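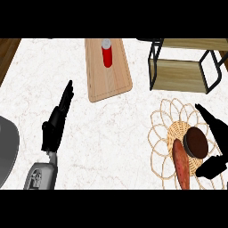 By Konrad Piątek
Miscombe Institute for Household Studies
21/08/2020

The Miscombe Institute has awarded its annual research fellowship to Viorica Pavlović, whose work concerns the way families pass recipes from one generation to the next. Her archive of handwritten recipe books now holds 528 volumes, the oldest of them kept by a baker's widow in the town of Szewczyk.

Ms. Pavlović trained as a librarian and came to the subject through cataloging. "I was given a box of letters to sort, and half of them were about dumplings," she said. "The writers argued over flour for years. I found that I wanted to know who won."

The fellowship runs for 8 months and will support the indexing of the collection by dish, region and household. She expects the stuffed cabbage entries alone to fill 110 cards. Many recipes give no quantities at all, and a good number end before the dish is cooked. Ms. Pavlović does not regard this as a fault.

"A daughter standing at the stove did not need to be told the rest," she said. "The page was a reminder. When the daughter moved to another city, the letters became longer and the measurements began to appear." 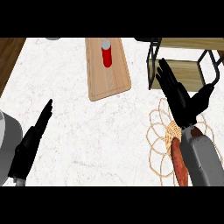

A wooden cutting board on a marble countertop.

Asked which book she would save first, she named a ledger from Umero in which a grocer recorded his accounts on the left-hand pages and his wife wrote her preserves on the right - in places the two have run together, and a debt for sugar sits beside the plums.

Her colleague Zdzisław Domański, who reads the older scripts for the project, has transcribed nearly 2,010 pages to date. "Stains are a guide," he said. "The clean pages are the dishes they only meant to make."

Ms. Pavlović will present her first findings to the Institute next June. Families who hold recipe books and wish to have them copied may write to Charmaine Swanepoel at the reading room. Original volumes are returned to their owners after copying.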